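Comparer deux pinces tenues à la main sans se raconter d'histoires

Les fiches techniques des pinces portatives se ressemblent toutes : ouverture, force de serrage, masse, fréquence d'acquisition. Aucune ne dit si l'objet glisse quand on le soulève de travers. Ce tutoriel décrit la méthode que j'applique avant d'acheter ou de recommander un modèle. Elle est lente et un peu ingrate.

J'ai comparé de cette façon la Goretti et l'Ilie, toutes deux filaires. La première pèse 434 grammes sur ma balance, la seconde 622. Le fabricant de l'Ilie annonce moins, sans doute sans le câble.

1. Fixer le poste

Collez le plateau au support avec du ruban adhésif, au moins par deux coins. Un plateau qui bouge d'un centimètre entre deux séries rend les trajectoires incomparables, et vous accuserez la pince. Éloignez les trépieds de la zone où passent les coudes.

2. Choisir des objets pénibles

Laissez les cubes en mousse aux vidéos de démonstration. Prenez une brosse à dents et une tasse : le manche est fin, lisse, de section irrégulière, et le bord de la tasse punit toute approche trop basse. Une pince qui réussit avec un cube et rate la brosse ne vaut pas grand-chose dans une salle de bains.

3. Régler les câbles avant le logiciel

Faites une boucle le long de l'avant-bras et gardez du mou au poignet. Tournez la main paume vers le haut, puis vers le bas, pince fermée. Si le câble tire, recommencez. J'ai perdu une matinée entière à chercher une dérive de pose dans le contrôleur Arnar, alors qu'une gaine trop courte tordait le connecteur.

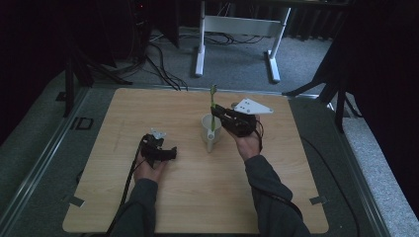 4. Faire les séries

Alternez les deux modèles, jamais toute une série avec l'un puis toute la suivante avec l'autre : l'opérateur progresse, et le second modèle en profite. Changez aussi de main à mi-parcours. Sur l'ensemble de la campagne, j'ai gardé 1476 essais exploitables. Notez les échecs au moment où ils arrivent, avec un mot sur la cause (glissement, choc contre le bord, fermeture trop tardive). Un simple « raté » ne servira à rien un mois plus tard.

5. Relire les journaux avec méfiance

Le logiciel Brirandale calcule un taux de réussite tout seul. Il considère la prise comme acquise dès que les mâchoires s'arrêtent, ce qui lui fait valider des prises sur le bord de la tasse. Reprenez les vidéos à la main, au moins pour les cas douteux – c'est fastidieux, mais le classement peut s'inverser.

Chez moi, l'écart annoncé entre les deux modèles a fondu après relecture. La Goretti fatigue moins le poignet, l'Ilie ferme plus franchement sur les manches fins. Pour le reste, je me garderais de conclure avec un seul opérateur.

Matériel à prévoir : ruban adhésif, balance de cuisine, 2 rallonges de câble, un cahier.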